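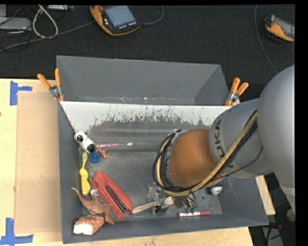

How firmly must the bin be held before the arm is allowed to run?
It must not shift when pushed by hand from any side. Check this at the start of every session, and again after any contact between the gripper and a wall.

Section 3. Setting up the Arkby picking bench

3.1 Fixing the bin

1. Place the bin on the tabletop within reach of the arm, with the compartment on the far side.
2. Fit one spring clamp to the left side of the bin and one to the right. Both clamps must grip the wall fully.
3. Mark the position of the card sheet beside the bin with blue tape at its outer corners.
4. Push the bin from each side. If it moves, refit both clamps and repeat the check.

Note: Scratches and flaked paint inside the bin do not affect picking. Sharp edges must be filed down before use.

3.2 Routing the cables

1. Secure the gripper cables along the arm, leaving a loop at the last joint.
2. Move the joint by hand control through its full range at the lowest speed. The loop must not pull tight or catch on a clamp handle.
3. Keep pendant cables on the floor and away from the table legs.

Caution: Do not reach into the bin while the arm is enabled. The emergency stop must be within reach of the user at all times.

3.3 Loading the bin

1. Choose items of mixed shape, such as a stapler, a wooden spoon, a marker, a toothbrush and small toys.
2. Lay the items on the bin floor. They may touch or overlap.
3. Do not load glass, blades or batteries.
4. In the Vesmont control software, set the lowest gripper height to 19 mm above the bin floor for the first run. Reduce it in steps of 2 mm.
5. Start the run. The arm pauses for 2000 ms above each item before closing the gripper.

Note: Members of the Zitesau shared workshop must enter each change of gripper height in the bench log.

Revised October 24, 2025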